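Vurka bench set: tubes, trays and small boxes

Hi, I'm Irena Czarnecka, and I put this set together. It's a picture collection of bench things: glass tubes, the trays they sit in, small boxes and whatever else ended up on the table. I started it because I wanted decent pictures of clear glass and could only find ones with a white background and perfect lighting (no bench I've ever worked at looks like that!).

Version: 2, April 2019
Size: 81 folders, one per table layout
Contact: Irena, through the Vurka page

What's in a folder

Each folder has the pictures plus a text file called notes. The notes say which things I put out and where I got them. Most of the boxes came out of the Kozłowski cupboard, and I kept whatever labels were already on them. Please don't rely on reading those labels, I wrote the box names into the notes by hand. 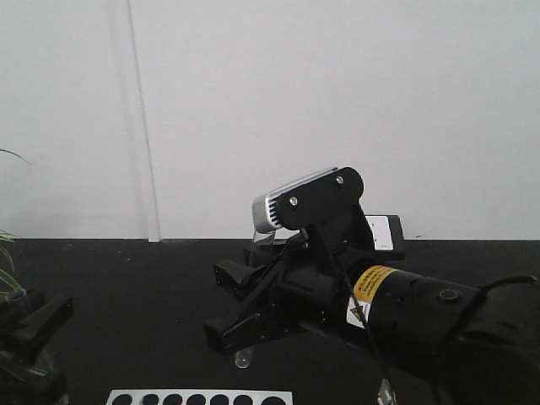 Small black box with a white label, on the table.

I named the layouts after whatever I was thinking of at the time, so you'll find Tirkoter next to Rorudov and it means nothing at all. Sorry! If you sort by name you'll get a funny order, so sort by folder number.

About the glass

Clear tubes are the whole point of this set and also the biggest pain. On a dark tabletop they almost vanish, and in a colored tray you mostly get the reflections and a bit of bent color showing through. 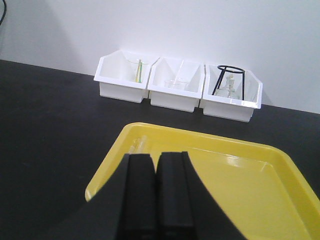

When I traced outlines I followed the glass as far as I could see it and then stopped. I didn't guess at hidden parts. If a tube is partly behind something, you get an outline for the visible bit only, and the notes say "partial". About 10 folders still have outlines I'm not happy with, mostly where shine on the tray runs right into the tube.

Known problems

Folder 3 has the notes from another layout, I'll swap them when I find the right file.
Tray colors are typed in however I felt that day, so search for both "yellow" and "yel".
Outlines from before September are a little looser than the later ones.

Use it for whatever you like, and write me if you fix an outline, I'd love to have it back.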